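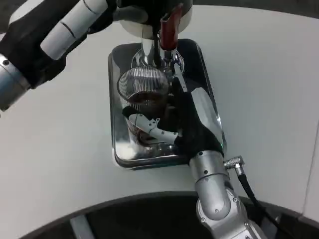 Re: [teleop-list] How many coffee demos before it's worth training?

Search the archive Go Advanced search

From: Úna Coughlan
To: teleop-list
Wed 22 May

Hi Koen, hi everyone,

Sorry for the slow reply, I wanted to finish the second batch before I said anything and then the second batch took longer than the first (of course it did). Koen's message is quoted in bits below so you don't have to go digging.

Koen Van Rooij wrote:
> We are starting on drinks at Devetow next month, two arms, hands
> with proper fingers, camera up at the head. Before I book people's
> time I would like to know from anyone who has done it: how many
> episodes did you need before the thing was worth training on?

We've got 275 keepers for the espresso task, which we call Carley because all our tasks get named after somebody's pet. That's after throwing out the rubbish. I trained on the first lot back in March mostly out of impatience, and it was good enough to show me what was wrong with my data, so I'd say go early! Train on whatever you have by the end of the first week, even if you're embarrassed by it. You'll change how you collect as soon as you see where it hesitates.

Ours hesitated at the glass. The picture at the top is the bit I mean, right hand round the cup on the drip tray, spout straight above it, left hand up out of the way. In the early episodes every one of us took hold of the cup in our own fashion. Fergal came in from the side with his fingers well spread, I came in higher up near the rim, and Caoimhe did something in between that looked lovely and that neither of us could copy. A person watching would call all of them fine. The policy took the average and closed its fingers on a spot that none of us had ever used.

So we sat down and agreed on one grasp. Lower half of the cup, palm to the right side, fingers curled across the front. We still move the cup's starting place between episodes, and we still swap operators, but the hold itself stays put. That one change did more for us than any amount of extra recording.

> Do you record the hand that is doing nothing? I was going to park
> the left arm and leave its channel out of the training set.

Please don't! We did exactly this and regretted it. Our left hand does the red handle and the right hand does the cup, and for long stretches one of them is only waiting. But waiting somewhere is still a choice, and if you leave it out the model has no idea where that hand belongs. In our first version the left would wander down towards the spout while the right was trying to get the cup out. Now the operator brings it back to the upper left, clear of everything, and holds it there, and we keep every second of that. It's dull to do and your shoulder will complain.

Do watch for the pauses, though. Fergal Ó Gríofa is a very considerate operator and likes to stop and think before he commits to the lift, and we found 13 of his episodes where both hands were perfectly still for ages. I cut the stillness down and kept the rest. If you leave it in, you get a robot that reaches the cup and then has a little lie down.

> How much do reflections matter? Our machine is chrome and the tray
> as well. Somebody here wants to spray it all matt.

Tell somebody to put the spray can away. I had the same worry, as our tray is like a mirror, you get the black glove and the spout in it and patches of light from the room. Clear glass with ribs on it doesn't help either. What hurt us was that we'd recorded nearly everything in the morning with the lights in one position, so the shiny bits looked much the same every time, and then we ran it after lunch and it went to pieces. We moved two of the lamps, recorded some at all hours, and it settled down. I'd rather have the ugly real thing in the data than teach it on a painted machine and have to start again when Gallardo sends us the next one.

One thing I would change if I were starting over is the gloves. Black gloves on a shiny tray give you a black reflection that moves with the hand, and I do wonder if a lighter colour would be easier on everybody. Haven't tried it. If anyone has, shout.

> And how do you label success? Full cup, or cup removed?

We split it in two, and I'd argue for that quite strongly. One mark for the coffee landing in the cup, one for the cup leaving the tray upright. We had a lot of episodes that were a perfect pour and a dreadful lift, and if you mark the whole thing as a failure you lose the good half. Caoimhe Ní Bhriain does our marking, and she writes a few words for every failed episode as well, even if it's only "slipped" or "too high". I thought this was fussy. Last week I searched those notes for "slipped" and had my answer in a minute, where I'd otherwise have been watching video all evening.

Practical bits, in no order:

- Operators get 4 sessions a week and no more. People get sloppy when they're tired and you can see it in the wrists.
- Check the cable on the right forearm before each session. Ours hangs down the outside of the arm and once it caught on the table edge, and I lost a whole afternoon's recording to a very odd-looking twist.
- Wipe the tray between episodes only some of the time. A few drips in the data are good for it.
- Buy more glasses than you think. We use the ribbed sort and the shop changed the shape on us halfway through.

Gerasimos asked off-list if he could have the episodes to try with his own setup at Pamia. Yes, happily, once I've taken the audio off, because there's a fair amount of language in it when the cup goes over. Give me until the end of the week — and Gerasimos, tell me which hands you've got, as ours are bigger than people expect and I'm not sure the finger angles will carry across.

Koen, if you're recording next month I'd love to see your first few, the bad ones especially. I can send you our marking sheet too if that's any use.

Úna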